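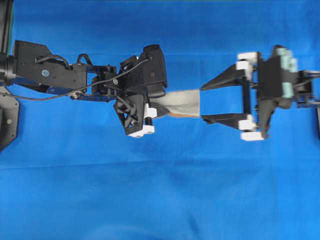 Two grippers holding a cloth between them over a blue surface.

Cloth and Pad Handling at Hollgate: Your Questions

Filed under: Working Here > Automation
22/03/2026
12 comments

Gusel is bringing robot arms into the finishing department at the Hollgate plant. The questions on this page came from the shift meetings and the question box by the time clock. New ones will be added as they come in.

What will the robots do?

They will handle cloths and small felt-faced pads. That means picking them up, holding them, turning them and setting them down for the next step. Cutting, gluing and final inspection stay as they are. So does everything on the loading dock.

Why these jobs?

The same short reach and pinch is repeated all shift, and wrist and thumb complaints in finishing are higher than anywhere else in the plant. It is also the station people most often ask to be moved off. We have had trouble keeping it staffed since November.

Will anyone lose their job?

No layoffs are planned as part of this project. The plant has 217 employees and the budget for this year is built on that number. Two positions in finishing that are already vacant will not be filled. If that changes, the people affected will be told directly before anything is posted here.

Will my pay change if my station changes?

Your base rate will not go down. People who qualify as cell operators move up one grade on the first full pay period after sign-off. Shift differentials are paid the same way as now. 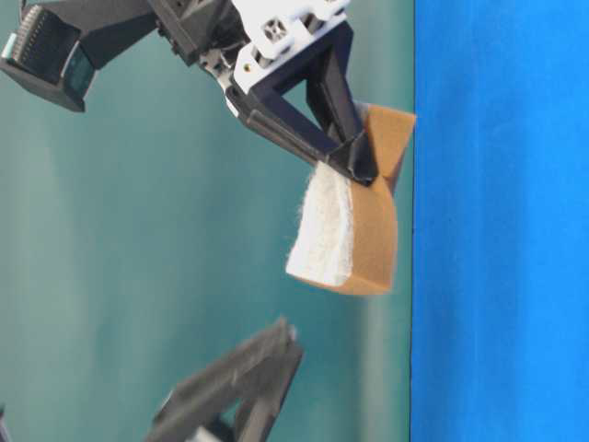
M. Kowalczyk
Operations Manager, Finishing

What does a cell operator do all day?

You load material, watch the work, clear misplaced pieces and write down what went wrong. You also wipe down the fingers and check the pads on them for wear. There is less handling than at a manual station and more standing and watching, and some people who have tried it say the watching is harder than they expected. We are keeping rotations at two hours for that reason.

Are the arms any good with soft material?

They are slower than a trained person, and soft material is the hard part. A metal bracket is the same shape every time it is picked up. Cloth wrinkles and foam squeezes, so the grip that held one piece may not hold the next one. Expect dropped and crooked pieces in the first months. Those go in the gray bin and do not count against the operator or the shift.

What is the production target?

The cell is expected to reach 400 pads a shift by the end of the trial. If it settles at 380 we will still keep it running and look at the layout again. There is no target for cloths yet. They are a good deal harder and we would like to see more of them done before we put a number on the board.

How does training work?

Training is 12 hours, on paid time, split over several shifts. It is run in the Jaturholm room next to the break area. You do not need computer experience. The first half covers stopping the cell, locking it out and reaching in safely. The second half is pick-up and placement, and it starts with a single pad set flat between the open fingers 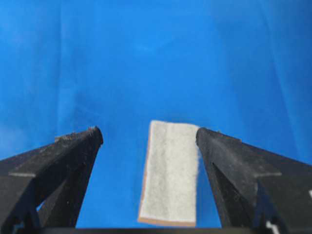

and goes on to pads at an angle, then pads near each other, then cloth. You move to the next exercise when you and the trainer both think you are ready. No one has to finish in a set number of tries.

Can I say no?

Yes. Training is open to anyone in finishing but it is not required this year. Manual stations will stay open on both shifts through the trial. If you start training and decide it is not for you, you go back to your old station at your old rate.

Is it safe to stand next to?

Stay behind the yellow line when the cell is running. Anyone can press the stop button for any reason and will not be asked to justify it. Never pull a piece out of the fingers by hand while the power is on, even if the arm looks like it has quit moving. Loose sleeves, lanyards and gloves with long cuffs are not allowed inside the line.

Is it recording me?

The cameras on the cell are aimed at the work area. The pictures are used to sort out bad picks. They are not used for attendance, discipline or performance reviews - that is in writing, and your shift lead has a copy.

Who fixes it when it stops?

Operators clear simple faults. Anything involving a cable, a bracket or a screw goes to maintenance on a regular work ticket. Mark it "cell" at the top so it gets sorted first.

Where do I send a question that isn't on this page?

Put it in the box by the time clock or give it to your shift lead. You can leave your name off.

Shared 7 times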